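3.2 Luggage wear and the choice of travel mode

Most surveys of rail and air travelers ask about ticket price and trip time but leave out what people carry. Cuypers and Tufa argued that baggage has a cost of its own, and that travelers feel it most at stairs, curbs, and platform gaps. We followed their approach and added a block of questions on bag type, bag age, and past damage. Hard-shell suitcases on wheels (Figure 2) were treated as one class, whatever their size.

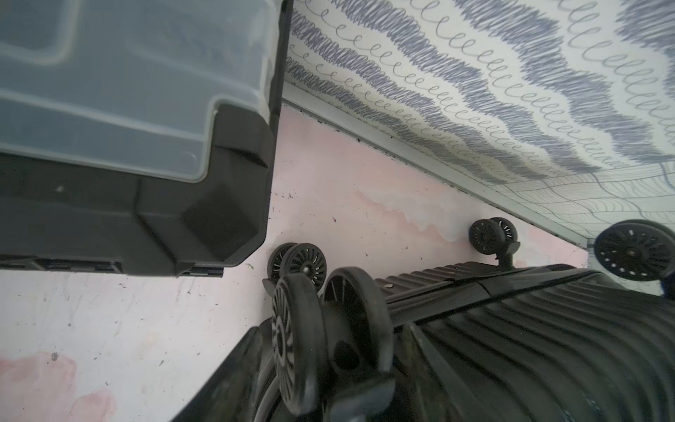
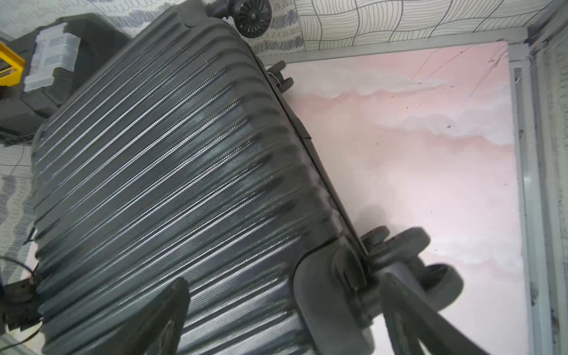 Figure 2. Hard-shell suitcases with wheels.

The questionnaire went out in March to 4,000 households on the Vundik line. Each household was asked to describe its last trip of more than 100 km. Where two or more people had traveled together, the person who packed the largest bag filled in the form. Trips made for work were kept in the sample but coded separately, as Halvorsen had found that business travelers replace their bags on a different schedule.

Of those who owned a wheeled suitcase, 69 percent said they had changed a route at least once to avoid stairs. The share was higher among people over 60 and among parents with small children. It did not differ much between owners of hard and soft bags. Bag age mattered more. People with older bags were more likely to mention a stiff or noisy wheel, and they were also more likely to take a taxi for the last part of the trip – even when a bus stopped closer to the door.

Two limits should be noted. First, bag weight was reported from memory, and Yurt and Nyberg have shown that people tend to guess low after an easy trip. Second, the Vundik line has elevators at its larger stations only, so the results may not carry over to lines with step-free access throughout. We return to the second point in Section 5, where the same model is fitted to the Pavico data.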